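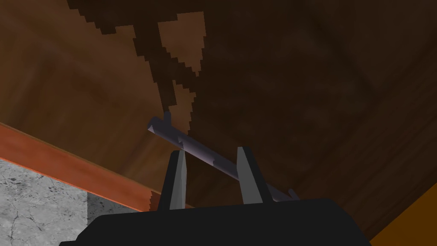 I got put in charge of the benches on Clenitz Street because I was the only one at the meeting who'd brought a pen. Thirty-two benches, to be exact, every one of them due for a new coat of something before the street fair, and the downtown group wanted them to look "like the town but more so." I wrote that down. I also drew on the back of the agenda while everyone argued over parking, and what I drew was a plank with wide, soft bands of grain, warm brown on the left and sliding off to nearly chocolate on the right, with a jagged stair-step of dark coming down from the top and narrowing to a point. I liked that one a lot. It went on bench number one, outside the shoe repair, and it took me nine evenings.

You can do the math. I did it on the bus home and got off two stops early so I could walk and worry properly.

Now, the east end of Clenitz Street hasn't had much luck. The Emasberg department store closed when I was in high school, and it's been a furniture outlet, a church, a different furniture outlet and a place that sold only lamps. The sidewalk out front is a good 28 feet wide, built for crowds, and most mornings it's me and the pigeons. So when the woman from the Ekwueme bakery came out and sat down on bench number one before I'd even put my brushes away, I kind of fell in love with the whole project again. She said it looked like a staircase in a dream she used to have. Then she said the left arm was still tacky and went back in to change her sweater.

We had $4000 for everything. Paint, sandpaper, sealer, lunch. The sealer we got was a brand called Clunex, which smelled like a swimming pool full of bananas, and by the second week I could tell who'd been helping me just by standing behind them in line at the post office. I had eleven people by then! Mostly folks who'd stopped to tell me I was doing it wrong. My rule was that if you complained for longer than a minute you got handed a brush, and the man from the hardware store ended up with five benches, all ships.

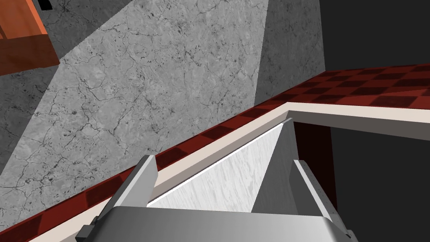 The trouble started with the Emasberg windows. The group decided, on a Wednesday, with no warning to me, that painted benches in front of dead windows looked sad, and could I please fill the windows too. I said with what? They said with the future! So the kids from the high school took over the big corner one and painted the lunch counter that used to be on the second floor, with the rectangular opening in the counter and the cream-white trim around it. My grandmother ate at that counter every Saturday for years. She had me drive her over, and she stood there with her purse in both hands for so long I went and got her a chair, and finally she said they'd never have gotten a cheese sandwich out that fast in her day.

After that people started coming by to check on things. They'd park way down by the library and walk, which I hadn't seen anyone do since the second furniture outlet had its closing sale. A man in his 70s told me he'd proposed in the coat department. A girl asked if the ships were for sale (no, sweetheart, they're bolted down).

The night before the fair we still had two benches bare, and it was going to rain at six. I sat down on one of them with a can of the chocolate brown and a flashlight in my teeth, and the bakery woman came out in her apron, over an hour past closing, and sat down on the other one. She asked what she should paint. I told her stairs, if she wanted. She took off her rings and put them in her shoe and asked me which brush was the good one.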